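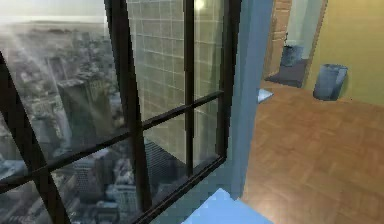

By Wendy Parsons

Can a machine do the chores in a room like this one yet? Some of them. Big window, parquet floor, a couple of waste bins, a mat at the doorway. Taken one at a time:

Floors. Yes, mostly. A robot vacuum does a decent job on wood block if you empty it often. Mine is a Zunden and it runs at 9 in the morning while I'm out. Check the wheels for grit first, as grit scratches the finish. Skip the mopping attachment on old parquet. Use a barely damp cloth by hand and go with the blocks.

Mats. A dark mat can fool the drop sensors on some machines, which read it as the top of a staircase and turn back. Thin mats also get pushed into a heap. Pick the mat up before the run, shake it outside, and put it back when the floor is done.

Bins. Not yet. The vacuum will clean up to a bin and go around it, leaving a ring of dust. Lift bins off the floor on cleaning day. Emptying them is still your job. There are arms that can do it in a showroom, but I have not seen one I would pay for. Put a few spare liners in the bottom of each bin, under the one in use.

Windows. Partly. The Grutetti window robot I borrowed from Evie Blackburn took 33 minutes on one large pane and left the corners dirty. It cost her some 600 dollars. It also has to be moved by hand from pane to pane, so a window with a lot of bars takes all afternoon. A squeegee and a bucket with one drop of dish soap is quicker. Inside only, if you live high up. Leave the outside to the building.

Window bars and ledges. No. Glossy dark bars show every speck and there is nothing on sale that dusts them. Use a dry microfiber cloth, top bar first, and do the glass last.

Painted walls. No. A soft sponge and warm water, working from the baseboard up to avoid streaks. Test a low corner first.

I do the hand jobs on Friday and let the vacuum have the other days.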